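Pekley Users Board > Publishing and Feeds
Thread: Scheduled posts go out with the wrong date after a break

phromma_usa
Fri 10 July
I run a small personal blog called Phromma on Pekley, with the Catalis theme and Vollano for the email digest. I took a break in October and loaded the queue before I left so the page would keep moving. Everything in the queue published on the correct day. The problem is the feed. Each scheduled post carries the date I wrote the draft, not the date it went live, so feed readers sort it under older entries and subscribers never see it as new.

158 posts on the blog in total, 67 of them scheduled at some point. All 67 have the wrong date in the feed. The page itself shows the right one. Time zone is set correctly, cache cleared, theme up to date.

Is this a Catalis problem or a Pekley problem?

- Usa Thepsuriya

drafty_mike
Catalis. It overrides the feed template. Switch to the default theme for ten minutes and look at the feed again.

kolodiaz
It does not override the feed template. It overrides the archive template. Those are different files and the feed never touches the second one.

drafty_mike
Older versions did both.

kolodiaz
Older versions did, and she says hers is up to date.

phromma_usa
Switched to the default theme. Feed dates are unchanged. Switched back.

semeniuk_p
Each post has two date fields, "created" and "published". The page reads "published". The feed reads whatever is selected under Settings > Feeds > Entry date, and on accounts opened before the editor was replaced, that setting is "created". For a post you write and publish in one sitting the values are nearly the same and you will not notice. For a queued post they can be weeks apart.

Change the setting to "published", save, then rebuild the feed from the same screen. Saving alone does not rebuild it.

- Pylyp Semeniuk

phromma_usa
Found it. It was on "created". Before I rebuild: what does Vollano do with this? The digest goes to 2,000 addresses and is built from the feed. If every corrected entry counts as new, I would rather leave it alone.

The next post in the queue is one from the clothes tag. It goes out through the same digest, so I would like this settled first. 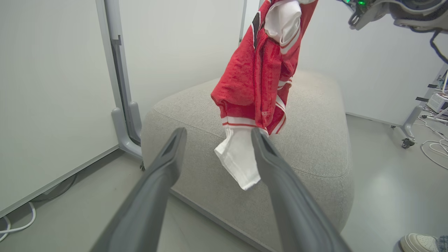

Red, striped trim along the hem

The draft is two weeks old. With the current setting it would land below three posts that are already out.

semeniuk_p
Vollano matches entries by ID first and by date second. If the IDs stay the same, a changed date is ignored. A rebuild on Pekley keeps the IDs.

tanager
Disagree. I did this rebuild last year and my digest sent the whole back catalog. I got unsubscribes for a week.

semeniuk_p
Did you change your permalink format at the same time?

tanager
Yes, same afternoon.

semeniuk_p
Then the IDs changed. Pekley derives the ID from the permalink. The rebuild alone would not have done it.

tanager
Possible. I still would not run it against a live list on the strength of a forum post. Pause the digest, rebuild, check the preview, then resume. It costs nothing.

kolodiaz
It does cost something. If the digest is paused past its send time, that issue is skipped, and Vollano does not send it late. Do it the day after a send.

drafty_mike
Or drop the digest and let people use the feed. Half the problems on this board are two services reading each other's dates.

kolodiaz
Most people on a digest do not have a feed reader.

phromma_usa
Done, in this order:

Paused the digest the morning after a send.
Set Entry date to "published".
Saved, then rebuilt the feed.
Compared IDs on five old entries against a copy I saved beforehand. No changes.
Opened the digest preview. It listed one entry, the newest.
Resumed.

Feed dates now match the page. My own reader still shows the old order, but I assume it stored the entries and will not re-sort them.

semeniuk_p
Correct. Most readers keep the date they saw first. Remove the feed and add it again if it bothers you.

tanager
Please post again after the next digest goes out. The preview and the actual send did not agree in my case.

phromma_usa
The digest went out this morning with one entry in it. I am leaving the permalinks as they are.

drafty_mike
Does the setting also affect the per-tag feeds? Mine are still out of order and I have already rebuilt.

semeniuk_p
Tag feeds have their own rebuild button, under Tags > Advanced. The main one skips them.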